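Gudrun Dalen wants a yes or no on the Plenon grippers by August, and I keep putting off my reply. The quote is for 18 of the hand-held sort, at 797 each, before cases and spares. Hollis Rosenthal thinks that's cheap. Cheap compared with what?
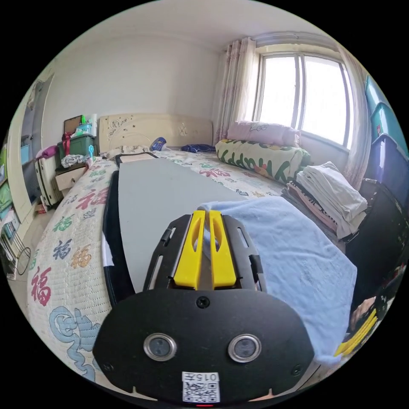 My trouble is with the line marked "consumables", which is 175 a month and explains nothing. Fingers? Labels? I asked Fitzsimmons, who are selling the things, and got a brochure back.

Bedrooms are what we'd be paying for in the end, folding and tidying in real homes, and I can believe in that more than I believe in the spreadsheet. 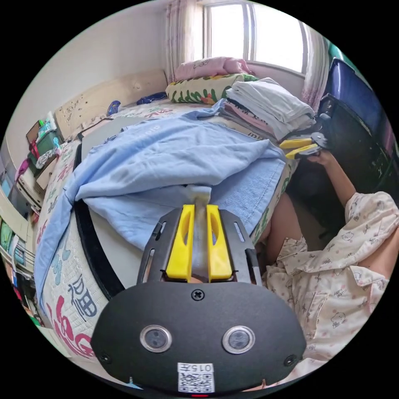

So I've cut the order to two pairs on paper and left the rest blank. Gudrun won't like it. I'd still want the repair terms in writing before a single one is paid for.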